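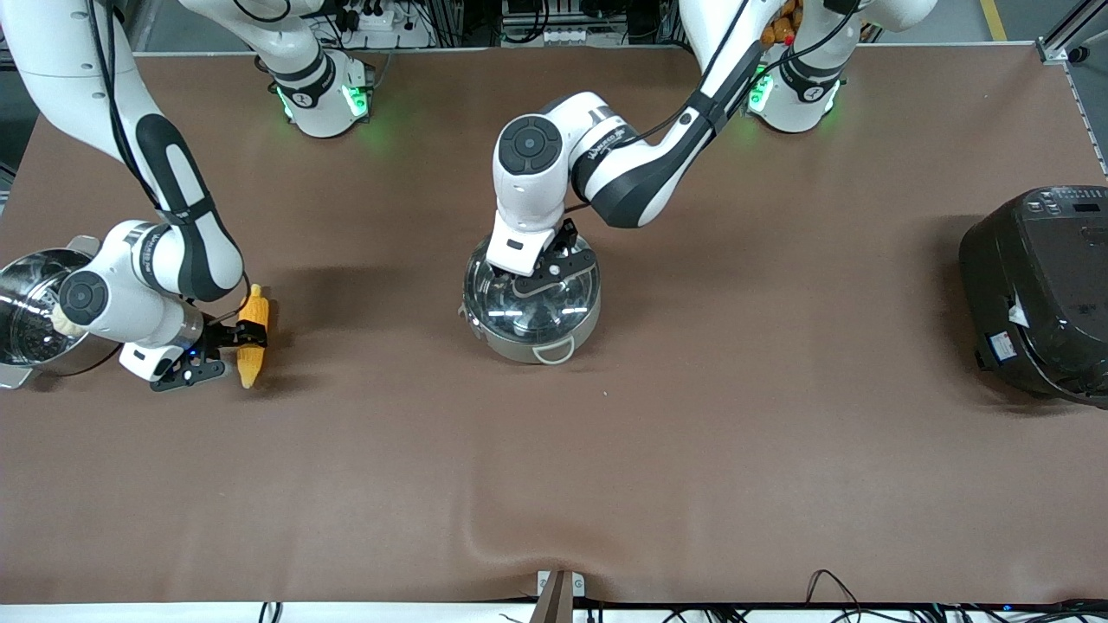 How to Steam Corn on the Cob in a Pot with an Insert

Steaming takes a little longer than boiling, but the kernels stay firm and you don't have to wait for a big pot of water to heat up. All you need is a stainless steel pot, a perforated steamer insert that fits it, and a lid. A glass lid is handy for this because you can check the water without letting the steam out.

What you need

4 ears of yellow corn
Water
Salt and butter for serving
Long tongs
A folded towel or a trivet

Before you start

Clear a wide space and set everything out. Put the pot to one side and give the lid its own spot where it can lie flat. Corn rolls, so a tray with a rim is better than a bare table if you are doing a large batch.

Peel the husks down to the stem and snap them off. Most of the silk will come away with them. For the strands left between the rows, rub the ear with a damp paper towel, working from the tip to the stem. Trim off any brown or shriveled kernels at the tip.

Check that the ears fit. If they are longer than the insert is wide, either break them in half or stand them on end. I stand them up in a deep pot and break them for a shallow one. To break an ear, hold both ends and bend it over the edge of the counter. A knife works too, but it tends to slip on the cob.

Steps

1. Pour an inch of water into the pot. The surface should sit below the bottom of the insert. Don't salt the water – it does nothing for the corn.

2. Set the pot over high heat, cover it, and bring the water to a boil.

3. Turn the heat down to medium. Lift the lid by the knob, tilting it away from you so the steam goes out the back.

4. Lower the ears in one at a time with tongs, thick end down if you are standing them up. Leave small gaps between them.

5. Put the lid back on and steam for 8 to 10 minutes. Very fresh corn can be done in 6. Ears that have been in the refrigerator for a few days may need 12.

6. Test one kernel with the point of a knife. It should pop easily and taste sweet, with no starchiness.

7. Turn off the heat, take the ears out, and let them drain on the towel for a minute before you butter them.

If you are cooking a second batch, add hot water from a kettle first. An inch goes faster than you would expect, and a dry pot will scorch and discolor.

Keeping corn warm

Leave the cooked ears in the insert with the heat off and the lid slightly open. They will hold for 15 minutes or so. After that the kernels start to wrinkle.

Leftovers

Cut the kernels off once the cobs are cool enough to handle. They keep for 4 days in a covered container in the refrigerator. To freeze them, spread them on a sheet pan until hard and then move them to a bag. I did this in August and we were still putting them in soup in December.

Posted by Moushumi Kanagaratnam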